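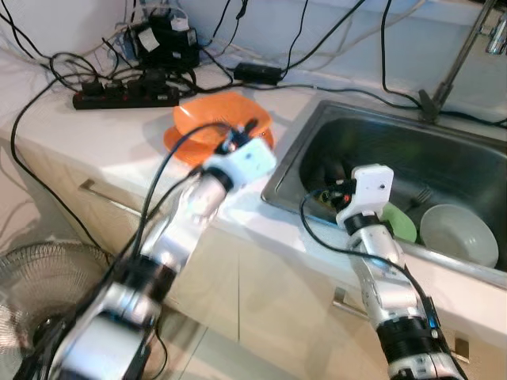

Leave the bowl on the plate

Quick one before the school run, because I've been stewing about it since Tuesday.

People who write about kitchens keep telling us to separate everything the second a meal is over. Plates here, bowls there, forks in the jug, glasses first. I read one of these on the Skevudora blog last week, 2,000 words on how to clear a table. Two thousand! I could have cleared mine, washed up and gone to bed.

My view. Leave the bowl on the plate. Orange bowl, orange plate, back of the counter, done. It's one stack, it takes up the room of one plate, and it will sit there quite happily until somebody gets to it. A pair that matches is even better. It looks like you meant it.

The sink is another matter. The sink is where good intentions go to lie on their sides. A white bowl tipped over, a fork lying with its tines sideways, something green next to it that could be a plate or a sponge till you put your hand in. Everybody does this. I do it. You walk past, you drop the thing in, you feel you've done a job. You haven't, you've moved it eighteen inches and made it harder to get at.

So why is the counter the place we're told off about? I grew up in a house where a dish on the counter was a disgrace and a dish in the sink was "soaking". Same dish. My mother had a tea towel to throw over the sink if the doorbell went. Nobody threw a towel over the counter.

The trouble with a part-full sink is you can't use it. You want to rinse a lettuce, you can't. You want to fill the big pan, you have to hold it at an angle over a bowl and get water up your sleeve. Then there's the fork. A fork at the bottom of a sink will find you. I've been stabbed under the thumbnail twice this year and both times it was a fork I put there myself.

A sink should be empty or in use. That's my whole rule. If you are not standing at it, nothing in it. Stack on the counter, big things underneath, small on top, pushed to the back so there's still room to butter some bread. Forks lie across the top bowl where you can see them.

I know what's coming. Dried-on food. Oatmeal like cement. Fine, run some water in the bowl and put it back on it's plate. The plate catches the drips. I'd have thought that was obvious but I put it on the Fumach message board in May and got 57 replies, 39 of them against, a few quite rude. One person told me a counter is a "food surface" and she could not relax knowing I was out there. Another said to get a second dishwasher. With what money, and where would I put it.

To be fair to the other side, white counters are hard. We have one. Tomato sauce shows, tea shows, everything shows. My sister-in-law has a dark one and gets away with murder. But a white counter gets wiped because you can see it needs wiping, and the inside of the sink gets wiped when exactly? Mine used to go days. I'm not proud of it.

And no, I don't want an organizer. Bilgin do a two-tier rack, Etoser do one that folds, I was sent a coupon for both. It would be full by Thursday and then I'd have a full rack and a full sink. The plate is the rack. You allready own it.

Right, that's the bell, got to go. Comments are open till I get sick of them, 200 words max please, and if you're going to tell me about soaking again at least say how long.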